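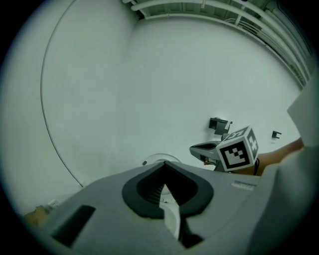
Progress report no. 3 - equipment and spend
Washroom handling project, Shabalala Fund
Prepared by Walid Fakhoury, Feb 6, 2022

Short one this time, sorry, the supplier quotes only came in last night and I wanted them in here. Main points first, then the detail, then what we need from you.

Where we are
Recording in the fitting-out room is running. Two hand-held grippers per operator, one in each hand, marker cube on each, plus the head camera. Tasks so far are toilet seat up, toilet seat down, lid, and a few reach-and-hold ones near the wall fittings. Target for this period was 160 usable recordings. We have 178. Rejects not counted in that, mostly marker dropouts and one afternoon where the clocks on the left and right units drifted apart and we didn't notice till the evening.

The next block is bigger, 1,000 recordings by the end of May, and that is what the rest of this report is really about. We can't do it on the present kit.

Grippers
Current pair are the Stulelen units, on loan. Loan ends with this phase. Options as I see them:

Extend the loan. Cheapest on paper. But Stulelen want them back for servicing part way through, dates not fixed, and we'd lose the room for however long that takes.

Buy the same pair outright. No retraining for operators, calibration carries over. Lead time is the worry, they build to order.

Buy from Ornetti. Slightly dearer per unit, in stock, spare finger pads included in the price. We would need to redo calibration and check that old and new recordings can sit in one set. My guess is a week's work, could be more.

I lean towards buying two Stulelen pairs, one working and one spare. Operators are used to the weight, and the weight matters more than I expected when I wrote the original bid. Arms get tired. After a long run on the seat task people start dropping their elbows and the grasps get sloppy, so we've been swapping operators more often, and this has eaten into the staffing line a bit (see below).
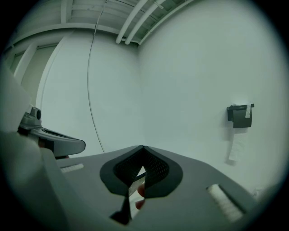 Finger pads are the consumable I under-budgeted. I put in for one replacement set for the whole project, which was daft looking at it now. The gripping faces wear and a worn face slips on smooth plastic. Have pencilled in 40 pads for the May block. Stulelen sell them singly or in bags, the bag price is better but we'd have to take it all in one delivery. Fine by me, they don't take up room.

Cables. Need proper strain relief and a few spares at each length. Small money. I've put it under sundries but if you would rather see it as its own line say so and I'll split it out.

Marker cubes - we print and assemble these ourselves, no change to cost. Would like a second full set made up so that a scuffed one can be swapped without stopping to re-measure. Half a day for whoever does it.

Fixtures
Naken supplied the sanitaryware and delivery was all right. For the next phase we want more variety in seats and hinges, otherwise we are only teaching it one hinge. Naken will sell seats on their own without the pan, so this can be done fairly cheaply by swapping seats on the toilets we have. Soft-close ones need to be in the mix. I've asked for a price on those and on the slower heavy type, only had half an answer so far.

Also want a couple of different paper holders and a flush plate or two. Not urgent, could wait until after the pads and grippers are orderd.

The arm
No purchase this period. I know the plan said we'd pick the robot arm by now. I would rather hold until the first training run is back, as reach and payload depend on which tasks we keep. If the seat task stays in, the arm has to get to the back of the toilet without fouling the bowl, and the smaller of the two on our shortlist looks marginal for that on the drawings. Ordering early and finding it short would be a expensive mistake. Ask: please let us carry the arm money over to the next period unspent.
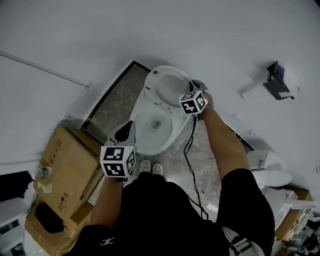 If carry-over isn't possible then the fallback is to hire one for the trial month and put the difference into a second gripper pair. Hire firms want a deposit and their own insurance, so I'd need a yes from you in good time. Not my first choice.

Budget summary, words only, spreadsheet to follow
Grippers: nothing spent, loan covered it. Big spend next period.
Consumables: over, because of pads.
Staffing: slightly over, operator swaps.
Fixtures: under.
Storage and drives: on budget, but will need more for May. The head camera footage is by far the largest part of it.
Arm: untouched.

Overall we are under for the period, but only because of the arm.

Decisions needed
1. OK to buy two Stulelen pairs now, ahead of the phase date. Lead time makes this the urgent one.
2. OK to move the underspend on fixtures across to consumables.
3. Carry-over of the arm line.

A yes by email is enough for 1 and I'll send the order the same day. 2 and 3 can wait for the review call.

Risks, briefly. Gripper delivery slipping past the end of the loan. Ornetti stock going if we dither and then need the fallback. Operator hours. Calibration if we end up with mixed kit.

Spreadsheet and the three quotes to come seperately, the Ornetti one has shipping missing and I've chased it.

Walid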